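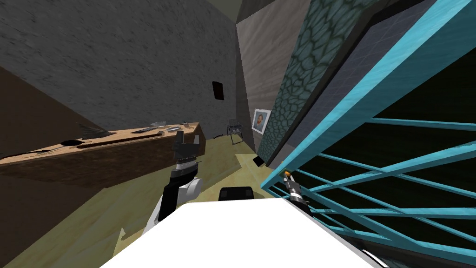
Gray wall, upper left, with the counter ahead

Print | E-mail
Reading time: 2 min

Rana Block Residents – minutes, Jan 10, 2024

Minutes of the August meeting were agreed after one correction. The cost of the gate repair was $367, which the last minutes left out.

1. Laundry room prices
Tristel wants to move the washers to a card system. Ramesh Negi read out their letter, which promises "smoother visits" and gives no price per wash. He asked who keeps the unspent balance when a tenant moves out. The letter does not say. Several people doubted the cards would be cheaper than coins. No decision until Tristel puts a price in writing.

2. Heating
Plilance claims the new timers have cut bills. More than 200 complaints were logged over the same period – the meeting did not see how both could count as success. Ramesh to ask for the meter readings, unedited.

3. Parking on Trerketti side
Proposal for a 30-minute limit. Who would enforce it was asked twice and not answered. Put off.

4. Notice period
The landlord's draft says 90 days for tenants and is silent on his own side. Sent back.

Next meeting to be posted in the lobby.

Last updated: after corrections from R. Negi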